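Wiretden Forum > Home and Household > Storage and Small Repairs

Thread: Beige tube with raised letters, what was it for?

liya_h
Hello all. My name is Liya Hailu and I am new here, so please move this if it is in the wrong place. In September we took over a flat in Dremville from a relative of my husband, and the hall cupboard was full of things without a home. Most of it I could sort out by myself. One thing I cannot decide about is a tall beige tube. It is round, it becomes slightly narrower towards the top, and near the top it has raised letters in the same colour as the rest. I can read SUS, and the letters go sideways when the tube is standing up.

I do not want to throw it away if it belongs to something. We still have one shelf unit and two lamps in pieces. Has anyone seen a tube like this?

pelmet_paul
Welcome. Sounds like a furniture leg to me. They often narrow towards one end. Is there any thread or a screw in either end? If there is, put it with the shelf unit and stop worrying.

liya_h
Thank you Paul. I looked and there is no screw that I can find. The shelf unit has square legs, so I think it is not from there.

okra_and_rice
I would not say leg. Who puts big letters on a leg where everybody can see them? On furniture the maker hides the name underneath. I would say a container for something long, or a part of packaging. My mother kept knitting needles in a tube very like this one, and I never learnt what it was sold with.

pelmet_paul
Plenty of garden furniture has the name on show. I have De Luca chairs on the balcony and the name is right across the back.

okra_and_rice
Across the back of a chair, yes. Sideways up a leg, I have never seen it.

Bramblegate
Could SUS be the middle of a longer word? When letters are moulded in and run along the length, there is often more of them further on. Run your thumb up past the last S and see if you feel anything. Also look at the other side under a low lamp, because raised letters in the same colour nearly disappear in flat light. I missed a whole line of text on an old flask for years.

liya_h
Good idea with the lamp, I will do it in the evening when the children are in bed.

tomasz_k
In some countries SUS is simply short for stainless steel, I saw it on kitchen things when I worked in a canteen. But it would be strange on a beige thing. Unless the beige is only the outside? Try a magnet. It will not prove so much, as not all stainless steel holds a magnet, but it costs nothing.

pelmet_paul
Now that is interesting. A coated metal tube would still make a leg, by the way.

okra_and_rice
Paul, you and your leg.

Bramblegate
Or a flask, if it is steel! A tall narrow one. Does the top turn? Don't force it, hold the lower half with a damp cloth and try gently with the other hand. Old lids stick.

liya_h
It does not turn for me, but my hands are small and I did not want to break it. No magnet in the house until my husband brings one from work.

Maybe I should explain why I ask so much about one tube. I am making a list of everything from the cupboard, so the relative can say what she wants back. I have 18 lines in the list and this is the only one where I wrote a question mark. She is not easy to reach by telephone, and I would like to send her one tidy message instead of nine small ones.

tomasz_k
Then write "beige tube, letters SUS" and send the list. She will know it immediately or she will not care.

pelmet_paul
Agree with Tomasz. But measure it first. If it is the same length as something else in the cupboard, that will tell you more than all of us.

okra_and_rice
I disagree a little. Before you send anything, put a picture here. We are all guessing from words, and each of us has a different tube in the head.

Bramblegate
Seconded. One from near enough that we can see the surface and the letters, please.

liya_h
You are right, I should have done it at the start. The letters are at the top.
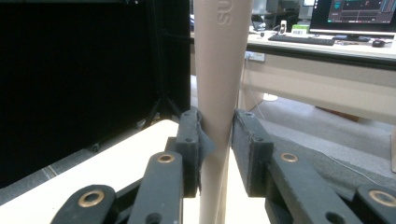

Replies, page 2

okra_and_rice
Thank you! It is smoother than I imagined. I take back the knitting needles, it looks too good for packaging. Still not a leg.

pelmet_paul
I see the taper and I still say it could be one. But all right, the letters are bigger than I expected, and I would not want them on my table.

tomasz_k
The letters look formed together with the surface, not stuck on afterwards. And the word does not have to end where the picture ends, so Bramblegate may be right about a longer name. Is there more above?

liya_h
I did the lamp just now but the children woke up, so I only looked at the lower part, and there I found nothing. The top I will do tomorrow with more patience.

Bramblegate
While you wait, a soft cloth with warm water and a drop of washing-up liquid is enough if you want to clean it. No scouring powder, it dulls raised letters first. I ruined a nice Cudero jug that way.

liya_h
Only warm water then, thank you. I measured the inside of the cupboard door too, and the tube can stand there behind the ironing board until I get an answer. The list goes to her tonight, question mark included.

pelmet_paul
Keep a line free on it for "leg".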